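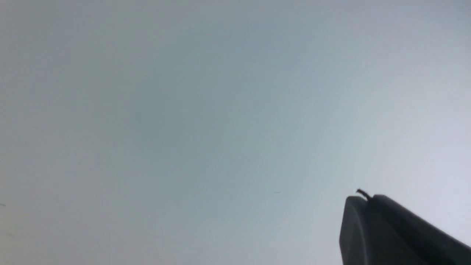

*Bleu et gris pâles, de très près.*

# Destska sortira « Prulow » en septembre dans 31 salles

**Communiqué de presse, pour diffusion immédiate**

La société de distribution Destska a le plaisir d'annoncer la sortie en salles du long métrage d'épouvante *Prulow*, réalisé par Somkiat Siriwan et produit par Plavano. Le film sera visible dès le mois de septembre dans 31 salles, en version originale allemande avec sous-titres français. Une version doublée est en cours de préparation et elle sera proposée aux salles qui en font la demande.

*Prulow* est le deuxième long métrage de Somkiat Siriwan. Il a été tourné entièrement dans le Sauerland, pendant l'hiver, avec une équipe réduite et avec des acteurs qui viennent pour la plupart du théâtre.

## L'histoire

Une géomètre est envoyée par son bureau dans une vallée où un barrage doit être agrandi. Elle doit mesurer les parcelles qui seront inondées et noter les maisons encore habitées. Sur les cartes anciennes figure un hameau, Prulow, que les habitants de la vallée disent ne pas connaître. Le premier soir, à l'auberge, on lui donne une chambre dont la porte ferme seulement de l'extérieur.

Les jours suivants, ses mesures ne correspondent plus. La distance entre l'église et la rive diminue chaque matin, alors que le niveau du lac reste le même. Elle refait ses calculs, elle téléphone à son bureau, et la personne qui lui répond lui lit un rapport qu'elle n'a pas encore écrit. La géomètre décide alors de chercher le hameau à pied.

Nous prions les journalistes de ne pas révéler ce que contient la dernière bobine, et en particulier l'identité de la voix au téléphone.

## Un film qui prend son temps

Les spectateurs qui attendent beaucoup de sang seront peut-être surpris. Il y a dans *Prulow* une seule mort à l'écran, et elle arrive tard. La peur vient surtout du son et de la durée des plans. L'eau du lac, les conduites de l'auberge et les instruments de mesure ont été enregistrés sur place, puis retravaillés pendant cinq mois. La musique, écrite pour deux violoncelles et un harmonium, est employée avec beaucoup de retenue ; pendant toute la partie centrale elle est absente.

Le montage a également demandé une longue réflexion. Une première version de plus de 180 minutes a été montrée à un petit public, qui l'a trouvée éprouvante mais qui se souvenait très bien de chaque scène de l'auberge. La version retenue pour les salles est nettement plus courte. Les scènes de l'auberge ont été conservées presque sans changement, tandis que les parties qui concernent l'administration du barrage ont été réduites. Une sous-intrigue sur le frère de la géomètre a disparu complètement, et seule une lettre, lue au début du film, en garde la trace.

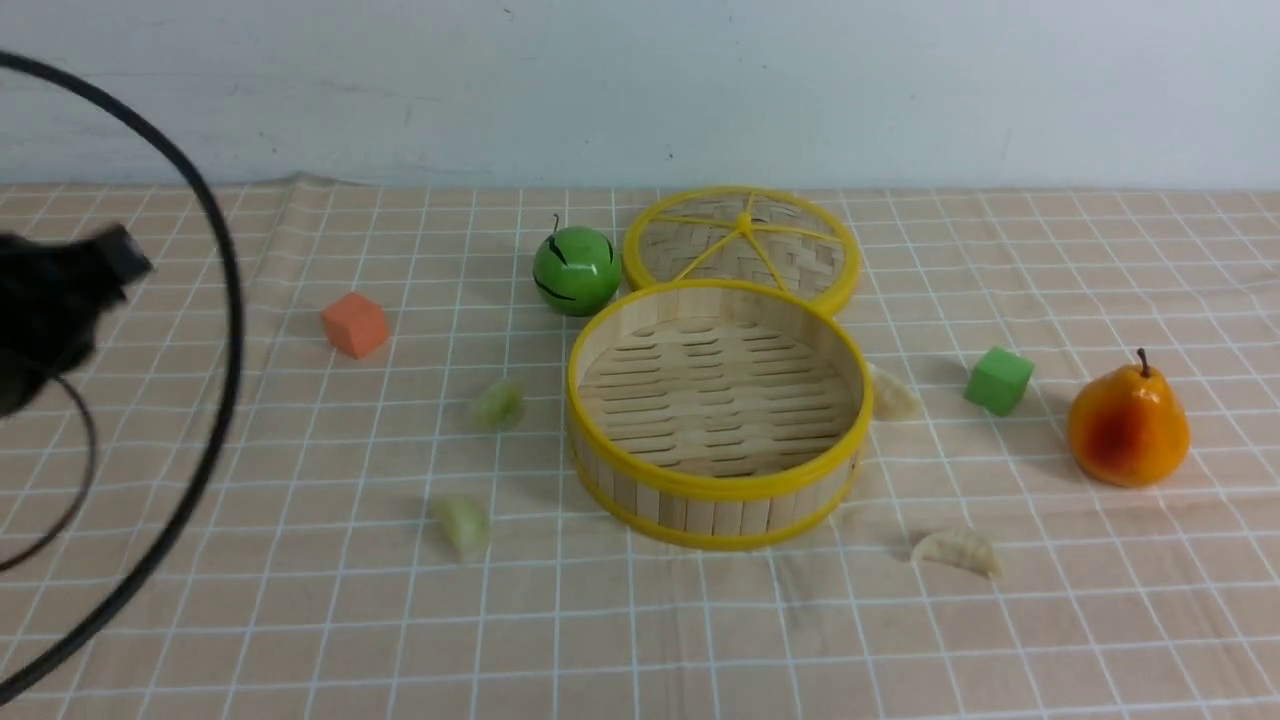 Somkiat Siriwan explique qu'il n'a jamais voulu filmer un fantôme. « Je voulais filmer une personne sérieuse, qui fait bien son travail et dont le travail devient faux. Pour moi, c'est cela qui fait peur. Si elle voyait une silhouette au bout du couloir, elle pourrait partir. Mais elle voit un chiffre, alors elle reste pour le vérifier. » Il ajoute que la fin du film était déjà écrite avant le début, et que l'actrice principale a demandé à ne pas la lire avant le tournage de cette séquence.

## Le tournage dans le Sauerland

La production Plavano a choisi la région pour ses lacs de retenue et pour ses forêts d'épicéas, dont de grandes parties ont été abattues ces dernières années. Ces pentes nues donnent au film un paysage que l'on voit peu dans le cinéma d'épouvante, où la forêt est d'habitude épaisse et sombre. Dans *Prulow*, on peut regarder très loin, et cela n'aide pas le personnage.

L'auberge est un ancien hôtel de randonneurs, fermé depuis longtemps. Le couloir du premier étage était trop étroit pour les rails de travelling, et le chef opérateur a donc préféré des plans fixes. Cette décision, prise au début pour des raisons pratiques, a ensuite été étendue à tout l'intérieur de la maison. La caméra ne bouge à l'intérieur qu'une seule fois, dans l'avant-dernière scène.

## Séances et rencontres

Cinq avant-premières auront lieu en présence du réalisateur. Elles commenceront à 20 h 30 et seront suivies d'une discussion avec la salle. La liste des villes sera communiquée par Destska dès que les dernières confirmations seront reçues. Pour deux de ces soirées, l'ingénieure du son viendra également présenter une partie des enregistrements faits au bord du lac, qui seront diffusés dans le noir avant le film.

Nous conseillons aux exploitants de régler le volume avec soin. Le premier quart d'heure est très bas, et il ne faut pas le corriger : les scènes qui suivent deviendraient trop fortes. Une note technique d'une page accompagne chaque copie et indique les niveaux souhaités.

Le film est déconseillé aux plus jeunes spectateurs, à cause d'une scène de noyade et de plusieurs moments de forte angoisse.

## Informations pour la presse

Les projections de presse seront organisées par Destska avant la sortie. Un lien de visionnage peut être accordé sur demande motivée, mais nous recommandons vivement de découvrir *Prulow* en salle, où le travail sur le son peut être entendu correctement. Le dossier de presse complet comprend un entretien avec Somkiat Siriwan, la fiche artistique et technique, ainsi qu'une note sur les lieux de tournage. Il est disponible en français et en allemand auprès du service de presse de Destska.

Les demandes d'entretien sont à adresser au même service, en précisant le média, la langue souhaitée et le temps nécessaire. Le réalisateur répond en allemand et en anglais ; un interprète peut être présent.

**Destska, service de presse**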